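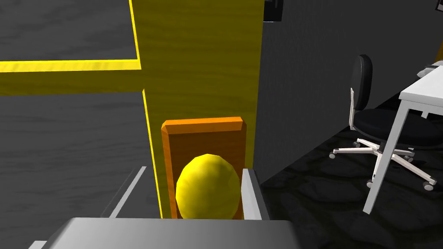 Tulcombe Allotment and Garden Society
Minutes of the general meeting, November 2, 2018

Present: 23 members, with apologies from 11 more, several of whom sent very kind notes.

1. Minutes of the June meeting
Read and agreed, with one correction — the shared water tank is on the Mosholm Road side, and we are sorry for any confusion that caused.

2. Water
The new tap by the lower plots has been a great success, and thanks were given to everyone who helped dig the trench in such miserable weather. The supply will be turned off for the winter once the first hard frost is forecast, and a note will go up on the gate. Please empty your hoses before then!

3. Seed order
We had a long and very enjoyable talk about beans. The Salex catalog has come, and the combined order so far stands at 116 packets, which earns us free delivery. Members who would like to add onion sets should write them on the sheet in the shed.

4. Paths
The path behind the compost bays is slippery again. It was agreed to put down wood chips, and 13 members offered to bring a wheelbarrow.

5. Plant sale
Last spring's sale was a happy day, although we ran out of tomato plants far too early. It was agreed to start more seedlings next year and to ask the Tambunan Street hall if we may borrow tables again.

6. Any other business
A green watering can was left by the gate and is now in the shed. The bonfire will wait until the hedgehog pile has been checked.

The meeting closed with tea and a very good apple cake.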